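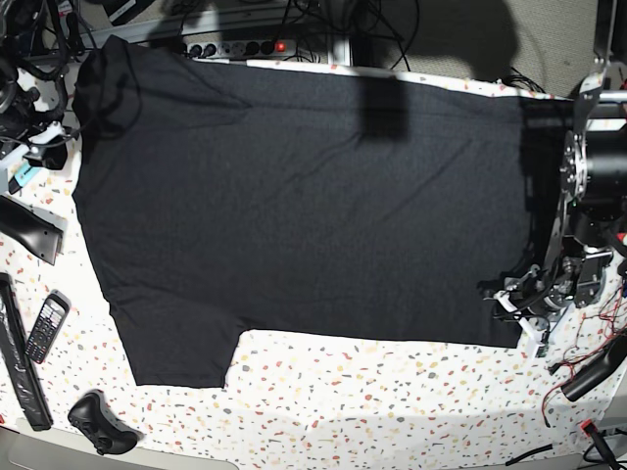 Briltdale is looking for families to take part in a home trial of its new children's bedroom storage range this September. We make drawer dividers, shelf bins and under-bed boxes for kids' rooms, and we want to see how they hold up in ordinary use. You don't need a big house or a tidy one. You do need a child between 4 and 15 and a regular supply of laundry, because much of the trial is about clothes. A plain black T-shirt laid out on a table is the size of item we have in mind for the smaller dividers.

Jobs > Home and Family > Product Trials

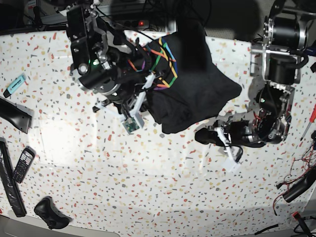 The trial runs for five weeks. Each household gets one Prurkley drawer set and one Bodin under-bed box, delivered and yours to keep. Once a week you fill in a short form on what was stored, what got moved and what broke. Please be blunt. We would like to fix problems before the range goes into stores.

We have room for 87 households. If more apply, we will try to get a mix of apartments and houses, and of shared and single bedrooms.
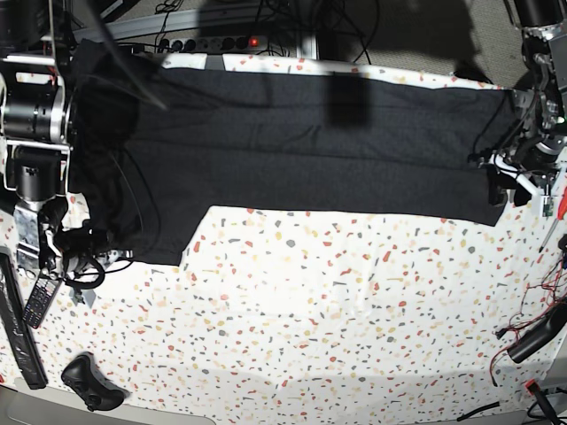 You should be able to:

- put together small flat-pack items with a screwdriver
- send your form in by Sunday night each week
- take one phone call at the end, roughly 15 minutes

Apartments without space under the bed can ask for the Wodari shelf bins instead. Employees of Briltdale and their families can't take part.

To apply, write to Amerley Asamoah at the Briltdale trials desk with your town, the ages of your children and the size of the room. Applications close 4/29/18.
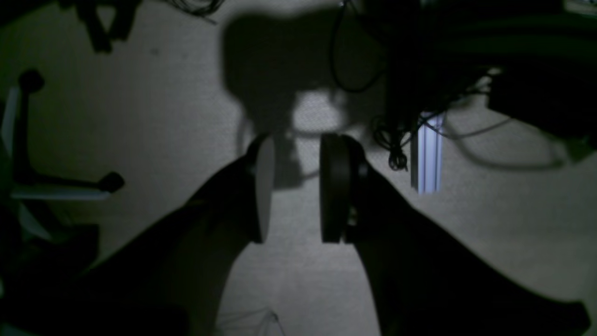
Gripper over light gray carpet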